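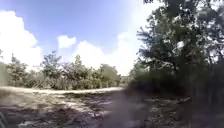
4. Setting Up Track Rounds and Changing Over the Crew

The Stelar carrier follows a taught route. It does not plan its own way across open ground, and the quality of the route depends on the person who walks it first. Section 4 covers choosing tracks, teaching a route, setting stop rules, and moving the existing foot or truck rounds to the carrier. Most Erthorpe tracks are unpaved and have no painted edges, so the carrier steers by the difference between bare ground and the growth beside it. A track where a large tree throws the near ground into shade while the sandy strip at the foot of the far bushes stays in full sun needs more care than its width suggests. Mark any stretch of that kind on the route sheet before you begin.

Read Section 3 (Charging and Daily Checks) first. The person teaching the route must hold a yellow card or be working beside someone who does.

4.1 What the carrier does and does not do

The carrier drives the round, records the track surface and the growth on both sides, and stops when something does not match the taught route. It carries up to three tool crates on the rear bed.

It does not clear branches, open gates, refill water points or decide whether a track is safe for a loaded truck. Those jobs stay with the grounds crew. The shift lead still signs the track report, and a round with no stops on it is not a signed report.

4.2 Before you teach a route

1. Walk the full track in both directions on foot. Do not teach from a vehicle.

2. Note fallen sticks and branches on the route sheet. Remove anything thicker than your wrist. Leave small stones and dry tufts in place; the carrier should learn the track as it normally is.

3. Note every place where shadow crosses the track. Write down the time of day.

4. Cut back growth that hangs into the track at mast height. Ask the site lead before cutting anything larger than hand shears can handle.

5. Check the radio signal at both ends and at each bend. If the handset shows one bar or none, fit a Nanayakkara relay post before going on. See Section 6.

6. Measure the route with the wheel. A single route may be up to 3,000 meters long. Split longer tracks into two routes that share a turning point.

Note: Routes taught in dry weather should be walked again after the first heavy rain. Ruts move, and the carrier will treat a new rut as a mismatch and stop.

4.3 Teaching the route

1. Put the carrier at the start point, facing down the track, with all four wheels on bare ground.

2. On the handset, choose ROUTES, then TEACH NEW. Enter the track name as it appears on the site map. Do not use nicknames. The night shift may not know them.

3. Hold the LEAD button and walk ahead of the carrier at a normal pace. It follows while the button is held and stops when you let go.

4. On tracks with a darker strip down the middle, keep the strip between the wheels. Walk on the strip yourself and the carrier will center on you.

5. At each bend, slow down and walk the outside of the curve. Press MARK at the start of the bend and again where the track straightens.

6. At the far end, press MARK twice, then choose SAVE.

7. Teach the return as its own route. The carrier cannot run a route backward.

CAUTION: Do not walk behind or beside the carrier while teaching. It swings wide on loose gravel and can catch a foot.

CAUTION: Do not let go of the LEAD button on a side slope. Continue to level ground first.

4.4 Low sun and deep shade

Low sun is the most common reason for false stops. The forward camera loses contrast when the sun is in view, and dark shapes close to the track lose their edges. The carrier cannot tell a shrub in shade from a rock or a parked trailer in these conditions, so it will stop for all of them.

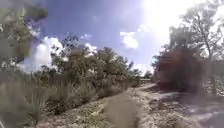
Figure 4-2. Gravel track with a darker center strip. Sun glare at upper right, dark mass close to the track on the same side.

Where a track looks like Figure 4-2 at the time you plan to run it, do the following.

1. Walk up to each dark shape beside the track and find out what it is.

2. If it is fixed (rock, shrub, earth bank), stand next to it, choose LANDMARK on the handset, and press MARK. Write what it is on the route sheet in plain words.

3. If it is not fixed, have it moved. Do not mark it.

4. If you cannot make out what is at the far end of the track from where you stand, walk there. A pale shape at a distance may be a rail, a low wall or simply the track turning. The route must end before any barrier, with room for the carrier to turn.

5. Set the start time so the carrier travels away from the sun where you can. On east-west tracks this usually means teaching the outbound route for late afternoon and the return for the morning, with the carrier parked overnight at the far shelter.

Note: Landmarks beside growing plants drift over a season. Redo them whenever the bank has been trimmed.

CAUTION: Never mark a person, animal or vehicle as a landmark, even if it is standing still. The carrier will ignore anything it finds in that spot later.

4.5 Stop rules

Three stop rules are available for each route. Choose one. The site default is WAIT.

WAIT. The carrier stops, sounds two tones and sends a picture to the shift handset. It stays where it is until someone answers.

WAIT AND RETURN. As above, but if nobody answers within 300 seconds the carrier backs up to the last marked bend and parks. Use this only on tracks that trucks also use.

HOLD. The carrier stops and shuts down the drive. It must be restarted by hand, on the spot. Use this near water and near any public path.

To answer a stop:

1. Look at the picture on the handset. Zoom in before deciding.

2. If the way is clear, press CONTINUE.

3. If it is not clear, or you are not sure, press HOLD and go and look. You do not need permission to press HOLD, and held rounds are not counted against the shift.

4. Enter a reason. One or two words will do: branch, rut, sun, deer, unknown.

Note: "Unknown" is an acceptable reason. Please use it when it is true. False reasons make the monthly route review harder.

4.6 Changing over from foot rounds

Moving a track from a foot or truck round to the carrier takes time, and the crew should be told how the change will go before the first run. On the first Erthorpe tracks the change was made over a single shift, and the handset ended up with whoever happened to be nearest the charger. We advise against this.

1. Run the carrier alongside the normal round for at least two weeks. The person who usually walks the track should be the one who reviews its stops.

2. Compare the two reports at the end of each shift. Write down what the walker found that the carrier missed. Typical items are a loose post, a smell of fuel, a wasp nest, a washout under grass that still looks level.

3. Keep those items as a short foot check. The foot check stays on the schedule after the changeover. Weekly is usual.

4. Agree who carries the handset. It should be one person per shift, named on the board, with other work that can be put down. Do not give it to someone on a mower or a chainsaw.

5. Count handset time as work time on the roster. During the trial at the Erthorpe site the crews answered 1,145 stops, and in the first weeks none of that time was on anyone's sheet.

6. Hold a short meeting when the overlap ends. Ask the crew whether the track should go over, stay on foot, or be tried again later. Record the answer in the route file.

Some of the crew will walk less after the changeover and spend more of the shift reading pictures and going out to single spots. Not everyone prefers this. Rotate the handset if people ask for it, and keep at least one foot round per person per week so that everybody still knows the tracks. The person who covers a breakdown has to be able to do the round without the carrier.

Track pictures are stored for route checks. They may not be used to time breaks or to follow where a crew member has been. If a picture shows a person, the shift lead deletes it after the stop is answered.

4.7 When the carrier is out of service

1. Put the red tag on the charger and write the start time on the board.

2. Go back to the foot rounds listed in the route file, in the order given there.

3. Call Voltetti service from the depot phone and have the unit number ready. It is on the plate under the rear bed.

4. Do not tow the carrier with the drive engaged. Turn the release key to FREE first (see Section 7.2).

Note: Paper track sheets are kept in the top drawer at the depot. Restock them when fewer than one pad remains.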